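Plernby: Collecting Hand-Held Demonstrations for Cup Uprighting

Student project report, Lis Robotics Club
Jan 20, 2026

1. Task

The project goal is a policy that stands a tipped cup upright on a cluttered table. The work uses a two-finger gripper tool with a camera mounted on it. The operator carries the tool by hand, and the recordings are later used to train a controller for the club's Groment arm. This report covers data collection and the first round of training. Tests on the arm are scheduled for March.

2. Collection procedure

Each demonstration starts with the cup on its side and the gripper open. The operator moves in, closes on the cup, rotates the wrist, sets the cup on its base and opens the fingers. Recording stops after the fingers are clear. Other household items are left on the table so that the policy does not learn to expect a bare surface.

Start poses were varied by hand between demonstrations. We did not use a printed layout. In the first sessions this led to too many poses with the mouth of the cup facing the operator, and those sessions were rebalanced later by dropping duplicates. 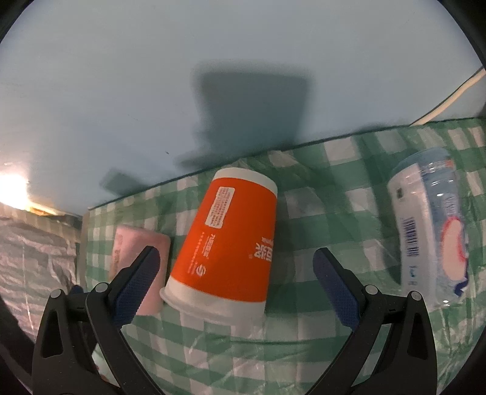 Figure 1. Wrist camera view with the fingers open. The cup is on its side, with a pink flat object to its left and a soft package to its right.

The pose in Figure 1 has the narrow end pointing toward the wall and the lip lower and to the left. Neither pad is in contact with the cup. The lip reaches the lower right edge of the pink object, so the available space on that side is smaller than on the right, where the cloth between cup and package is bare. We label such starts "crowded" and keep them in a separate split.

3. Data set

We recorded 185 demonstrations. Of these, 20 were rejected, mostly for tracking loss during the wrist rotation. The rest were trimmed at both ends and stored with finger width and tool pose for every time step. Trimming was done with Prurnov, a script written by last year's group. It needed one fix: it treated a slow approach as idle time and cut it.

4. Training

The network takes 2 consecutive images and the current finger width. It outputs a short sequence of relative tool motions. Training ran for 1000 epochs on one desktop GPU. Validation error stopped improving well before the end, and the checkpoint with the lowest error was kept.

Error on the crowded split was higher than on the open split. The largest errors were in wrist rotation, just after the fingers close. At that point the pads hide much of the cup and the network has little to judge its angle from.

5. Open issues

Paper cups deform when the fingers close too far. Finger width is recorded but force is not, so the data contain no direct measure of grip strength. A lower limit on finger width will be set in the arm controller before testing.

All demonstrations so far use the same tablecloth. A second set on a plain surface is planned, with the same rejection rules.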